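第六章 夹得住，放得下：共用工坊里的一次拣选工作站搭建

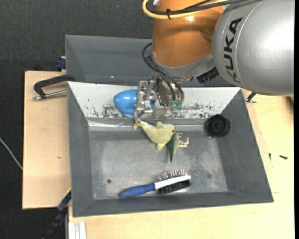
图6-1 搭建中的拣选工作站：机械臂末端的夹爪与前料箱，箱内为杂项测试物。

凡是讲自动化拣选的材料，多半从一段演示视频讲起：机械臂伸进箱子，夹起一件东西，移开，放下，循环往复，配乐轻快。看完视频的人常有一种印象，以为难处都在算法里，硬件买来接上电就行。本章的出发点恰好相反。我们要问的是，当一台工业机械臂离开产线，被几个人装进一间共用工坊，它究竟能做什么，哪些话可以信，哪些话要打折扣。

本章所依据的搭建记录由Faith Koech整理。她在名为Workneh的共用工坊里主持了这个项目，项目内部代号Botlow。记录写得不算整齐，有些页只有接线草图和一句“明天再说”，但它有一个少见的优点：失败的次数和成功的次数写在同一张表里。读者在别处读到的自建项目总结，往往只留后者。

6.1 为什么从料箱讲起

图6-1里，最抢眼的大概是橙色与银灰色的臂体，以及侧面的KUKA字样。初学者也往往先问臂的型号、负载和重复定位精度。这些参数当然要查，但在拣选任务里，它们很少是第一个出问题的地方。重复定位精度说的是机械臂回到同一个示教点时有多一致，它不告诉你一只毛绒玩具被碰歪之后在哪里，也不告诉你夹爪合拢时梳子会往哪边转。

料箱则不同。箱壁有多斜，箱底反不反光，四角留了多少余量，都直接决定夹爪能不能下去。图中前料箱的后壁是一块发白的斜面，表面有刮擦和剥落，下沿有一条起皱的、类似透明胶带的东西，反光很强。读者可以先想一想：假如视觉程序靠亮度边缘来分割物体，这条反光会被认成什么？许多教程的样例图片用的是崭新的哑光箱子，在这种箱子上得到的识别率，搬到用旧的箱子上未必成立。

Koech在记录里写过一段话，值得照录：

“我们在January，也就是一月，把大部分时间花在调抓取点上，后来换了一只旧箱子，前面调的东西有一半要重来。说明书里没有一个字提到箱子。”

说明书不提箱子，并不奇怪。卖臂的只管臂，卖夹爪的只管夹爪，卖视觉软件的只管软件，三者之间的空隙归搭建的人自己填。本章大部分篇幅讲的就是这些空隙。

6.2 测试物的挑选

测试物的挑选最容易作弊，而且作弊的人常常不自知。如果箱子里全是同样大小的方盒，几乎任何夹爪都能交出漂亮的成绩单。有人会辩解说，先从简单的做起。先简单后复杂，本身没有错；错在用简单条件下的数字去支持复杂条件下的结论。

一组像样的测试物，应当在形状、软硬和表面上拉开差距。图6-1中，夹爪一端贴着的是一件光亮的蓝色蛋形物，箱内还有海豚形状的毛绒玩具、一把发刷和一个黑色的圆盘状物体。它们给夹爪出的题目各不相同。

光滑的蛋形表面，接触面积小，夹持力方向稍有偏差，物体就会沿曲面滑出。增大夹持力未必有用，有时反而滑得更快。毛绒玩具几乎怎么夹都能夹起来，但它会变形，夹起后的姿态难以预料，放下时的位置也跟着难以预料。发刷细长，夹在柄上还是夹在刷头上，重心偏移完全不同，刷毛一侧还可能给深度测量带来噪声。扁平的圆盘若靠在箱角，夹爪两侧很难同时找到落脚处。

请注意，以上只是由形状推出来的预期，还算不上测量结果。预期写在实验之前，结果写在实验之后，两者要分开保存。把事后的解释当作事前的预测，是工程报告里很常见的毛病，本书的作者也犯过。

6.3 夹爪、气路与线缆

产品资料喜欢用“即插即用”四个字。Botlow项目采购过Flaroma的一款夹爪转接件，资料首页就印着这四个字，而装配记录占了六页。其中两页讲法兰孔位，其余都在讲线缆和软管往哪里走。

线缆走向看似琐碎，却会实实在在地限制动作范围。机械臂的腕部一转，从前段引下来的软管就跟着扭；留得太短会绷紧，留得太长又会垂进料箱，勾住箱里的东西。读者可以对照图6-1中的黄色粗缆和黑色软管：黄缆在橙色臂段上方弯成一个很紧的环，与旁边的黑色线缆用扎带束在一起；两根黑色软管从臂段左侧弧形绕出，从夹爪前方垂下，接到半透明的绿色接头上。

对这样的布线，应当逐项提问。腕关节从一侧极限转到另一侧，总行程若有180度，软管的余量够不够？扎带束住的那一点，是随臂一起动，还是相对臂有滑移？弯得最紧的地方，弯曲半径是否小于线缆厂家给出的下限？这些问题靠看照片回答不了，必须低速走完整个行程，用手摸、用尺量，并且在断能状态下检查磨损。

常有人主张软件里设好关节限位就够了。限位能防止臂转过头，但它不知道软管有多长。换了一根管子而没有改限位，程序照样运行，直到某一次把接头拔下来为止。

6.4 固定与基准

工坊里的桌子不是机床床身。木质台面会受潮，会被人靠，会在别人锯木头时抖动。料箱若只是摆在桌上，夹爪每碰一次箱壁，箱子就有挪动的可能，而视觉标定所依赖的坐标并不会随之更新。所以自建工作站中常能见到夹具夹，图6-1里两只料箱相接处的左侧就有一只黑柄的。

夹具夹便宜、方便，拆装也快，对共用场地来说这是优点：晚上别人要用桌子，第二天再装回来。可拆装快也就意味着每次装回的位置不同。Koech的小组起初凭桌上的铅笔线对位，后来改用Trondholm的定位销套件。套件本身没有什么神奇之处，价格也偏高，自己钻两个孔装上销子，效果相近。关键在于每次重装之后都要复测基准，并把偏差记下来。没有偏差记录的“已重新标定”，在本书中一律按没有标定处理。

台面上的零碎也属于这一节的内容。螺钉、工具和型材余料放在工作区旁边，短时间调试时很难完全避免，但开始正式计数之前应当清走。一颗螺钉滚到箱子底下，就足以让箱子倾斜，而这样的倾斜肉眼往往看不出来。

6.5 怎样读一个成功率

Botlow的记录中有一轮连续测试，共抓取180次，其中138次从前箱夹起并放入后箱。换算下来，成功率不到百分之七十七。单看这个数字，既谈不上好，也谈不上坏，要看它是怎么数出来的。

第一要问成功的定义。夹起即算，还是放到位才算？物体在途中掉回箱里，又被第二次夹起，算一次成功，还是一次失败加一次成功？Koech的小组按放到位计数，途中掉落一律记失败。如果改成“夹起即算”，数字会好看一些，可它回答的已经是另一个问题。

第二要问物体的比例。毛绒玩具抓得多，总成功率就高；发刷抓得多，总成功率就低。只报总数、不报分项的表格，基本无法和别人的结果比较。

第三要问人手介入了几次。有人把卡在箱角的东西拨回中间，这一下是否记在表上？在演示视频里，这一下通常剪掉了。我们建议在记录表中单设一栏，哪怕一整天填的都是零。

第四要问测试在什么时候停下。先定次数再开始，和看到数字不错就收工，得到的是两种性质的数据。前一种可以拿来估计，后一种最多说明这台设备曾经有过一段好运气。

6.6 安全的最低要求

工业机械臂并不会因为搬进了工坊就变得温和。它的质量、速度和力都是按产线设计的，原厂的安全配置也以围栏和联锁为前提。“慢速运行，人站远一点”算不上防护措施。没有条件设置实体隔离和独立急停回路的读者，应当只做本章的纸面练习，或者换用小型桌面臂完成后面的实验，这样做不影响对后续各章的理解。

工坊的值班表上还要写清楚谁可以上电。共用场地最大的风险来自不知情的人：他只是想过来借一把夹具夹，而臂正处在程序等待状态，看上去和关机没有区别。

6.7 本章的安排

以下各节按搭建的先后展开。先做料箱与台面的固定，再做夹爪安装和气路检查，然后是手眼标定，最后才运行抓取程序。读者若手头已有现成的程序，请忍一忍，不要跳到最后。每节末尾附有一张空白记录表，表中“预期”一栏须在通电之前填写。

开始之前，请准备卷尺、卡尺、一支不易擦掉的记号笔和一个纸质笔记本。电子表格可以事后再录。夹爪旁边的那张桌子上，纸本比键盘可靠得多，也更难悄悄改掉一个数字。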